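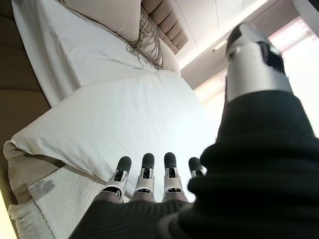
Open Afternoon at the Werville Workshop

Members who signed up for the May visit met at the Werville workshop at 1 p.m. We had 17 people, which is the limit for the demonstration room, and a waiting list. A second visit is being arranged for those who missed out. Details are at the end of this item.

Our host was Bezawit Lencho, who runs the household tasks group. She started with a short talk on what the group works on, mostly bedding, towels and clothes. Cloth is hard for a robot. A box keeps its shape when you pick it up and a duvet does not, so the robot can't count on finding an edge where it was a moment ago. The group keeps a log of every attempt, and Lencho said bed making alone has passed 2,000 entries.

The demonstration was in room 402, which is furnished as a bedroom, with a padded headboard, beige pillows, a fringed throw and a white duvet. Several members had expected a lab bench. Lencho said the group moved out of the lab last year after finding that results on a bare mattress told them very little about a bed somebody would sleep in.

The robot is called Erulus. The hand has four fingers and a thumb. The fingers are silver-gray metal with black tips, and there is a black folded sleeve around the lower part of the thumb that looks like the bellows on an old camera. The thumb is the part the group has worked on most. The sleeve was made for them by Çetinkaya, a small rubber molding shop in Sunthorpe, and it keeps lint out of the joint. Before they had it, the thumb had to be taken apart and cleaned after every 50 runs.

We watched three runs. In the first, Erulus took hold of the top of the duvet and pulled it toward the pillows, and it did this well. In the second it was asked to move the throw first. One of the cords caught between two fingers and Lencho stopped the run and freed it by hand. The third was the same task again, started from the other side of the bed, and the throw came away cleanly. Each run took several minutes. Anyone going on the next visit should expect slow movement and a fair amount of waiting while the software is reset.

Questions went on for most of an hour. Birthe Steinarsdóttir, who worked in hotel housekeeping before she retired, asked about fitted sheets. Lencho said they haven't tried one yet. There were also questions about cost, which she could not answer, and about noise. The motors are quiet enough to talk over.

Coffee was served downstairs afterward and we left at 4 p.m.

The second visit will follow the same program. People on the waiting list have first choice of places. Please wear flat shoes, leave large bags in the lobby, and tell the office ahead of time if you need the elevator. Chairs are provided in the demonstration room, but the best view is standing at the foot of the bed.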